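What Goes in the Jar: A Small Study of Dry Storage in Shared Student Kitchens
Halima Ugwu and Vicente Tapia, Foltgate Hall
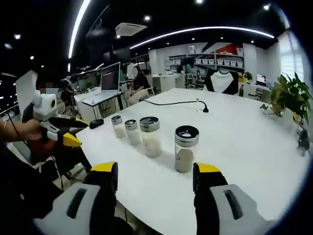

We started this project in January, after a winter of opening cupboards and finding paper sacks folded over with a clothespin and a little drift of flour on the shelf underneath. Both of us cook a lot, and both of us had been told by our families (very firmly, in Halima's case) that dry goods belong in glass with a good lid. We wanted to see whether moving to jars would change how a shared kitchen gets used, and whether people would keep it up once we stopped reminding them.

The work was done in the second-floor kitchen at Foltgate, which serves our whole corridor. Our advisor, Omolara Dauda, suggested that we keep it to pale, powdery and grainy foods, and we are so glad she did – those turned out to be the ones everybody mixes up. Salt, sugar, semolina and plain flour look very much alike through glass when the light is poor, and a beige flour can pass for fine breadcrumbs if you are in a hurry.

How we did it

We weighed everything before it went in and again at the end of each week, using Chathurika Matubbar's kitchen scale. Our largest single fill was 1,555 grams of flour and our smallest was 454 grams of salt. Everyone who cooked was asked to write down what they took, on a sheet taped inside the cupboard door. Over the term we collected 58 entries, a few of them in what we think was tomato sauce.

What we found

Clear jars made it much easier to see when something was running low, and people topped things up sooner. Saimi Keskinen told us she had stopped buying sugar "just in case," and she was one of several who said so. Spills on the shelf went down too, though the wide jars did far better than the narrow ones, as you can get a proper measuring cup into them.

The weak point was labeling. We left the glass bare for the first two weeks to see what would happen, and what happened was a very salty batch of pancakes, for which we apologize again to the third floor! After that we wrote the contents and the fill date on masking tape, and put it on the side of the jar. Tape on the lid is no help at all once two lids have been swapped.

If we did this again we would start with labels, buy only wide jars, and leave some room at the top – a jar filled right up to the lid is a nuisance to scoop from.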